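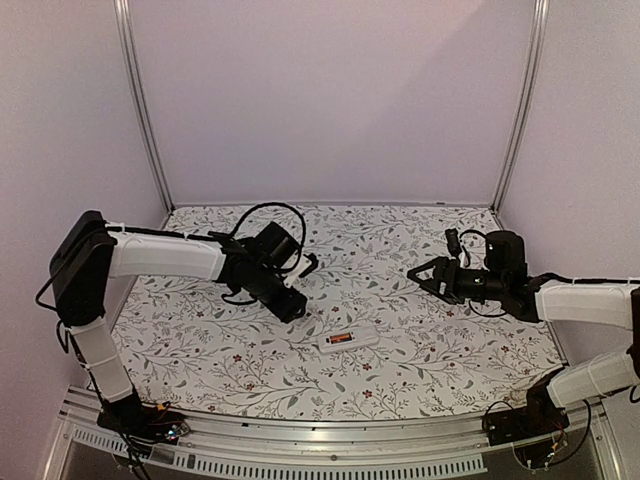 Posted by the course staff, Robot Cell Safety, Unit 2 handout

Fault case: left wrist stall at the Isden cell

Read before the Sunday lab. The case concerns the two-arm cell at Isden, running the Khokhar battery task: pick a cylindrical cell, place it in the small white case, release. The arms share one tabletop and one Jusgate controller.

1. Event

At cycle 1,434 of a planned 2,548, the left arm stopped short of its target during a wrist rotation. The controller logged a following error on the wrist joint and cut torque to the left arm only. The right arm finished its motion and went to its wait pose. No one was inside the cell and no part was damaged.

2. Finding

The motor and gearbox tested good on the bench. The stall was traced to cable drag. On this arm the black cable leaves the upper link, arches over the wrist motor housing in a large loop and comes down on the far side. A second, smaller loop hangs beneath the wrist. At the joint angle used for placing, the large loop caught on the housing and pulled tight. The wrist motor then worked against the cable until the error limit was reached.

3. Contributing factors

The cable is tied along the links, but no tie controlled the loop at the wrist. The Trarkska path planner models the arm links and leaves out cables, so the path passed its collision check. The error limit had been raised during setup and was never put back.

4. The second hazard

The stall is the smaller problem. After the stop, the right arm was still live over the shared table. An operator who sees one limp arm may assume the whole cell is off. A fault on either arm must stop both, and reset must be done from outside the panels.

5. For the lab

Move each wrist by hand through its full range with power locked out. Record the angle at which any loop first goes tight. Set the joint limit short of that angle, restore the default error limit, then force a fault on each arm in turn and confirm that both arms stop. Bring the log printout to class.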